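Serninbridge Gripper Project

The Serninbridge Gripper Project is a student robotics project run as an evening class at Serninbridge, in which pupils build a hand-held two-jaw gripper and use it to record simple handling tasks. It grew out of a lunchtime club and was set up by Vaida Hunt, a design and technology teacher. The class meets once a week from 29th September until the end of February.

Organisation

Pupils work in teams of 3. Each team is given one kit and a shared bench, and keeps a written log of every change made to the tool. A full team log runs to 50 pages. Parts are drawn in Clarnia, a drafting program used throughout the school.

Design

The tool, known as the Zutetti, is held in one hand and has no motor. Squeezing the handle closes two fingers through a pair of linkage arms. Early versions used a single sliding jaw, which tended to jam and was dropped. The complete tool weighs 620 grams – heavier than the first version, but stiffer at the pivots. 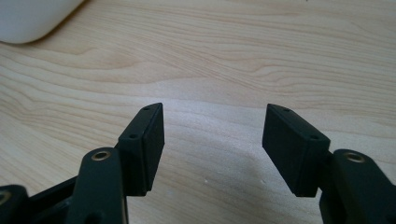 Jaws of the gripper, open over a wooden desk. The pivot holes in the linkage arms have brass-coloured eyelets.

Tasks and assessment

Teams record 6 set tasks, among them picking up a pencil, stacking cups and turning over a playing card. Marks are given for repeatability and for the quality of the log; speed is not marked. A run is void if the object is touched by hand after the start signal.

The best log of the year receives the Pētersons Prize, named after a former head of science. Teams may re-enter a revised tool the following year – the earlier log must be handed in with it.

See also: End effector; Linkage (mechanical); School robotics clubs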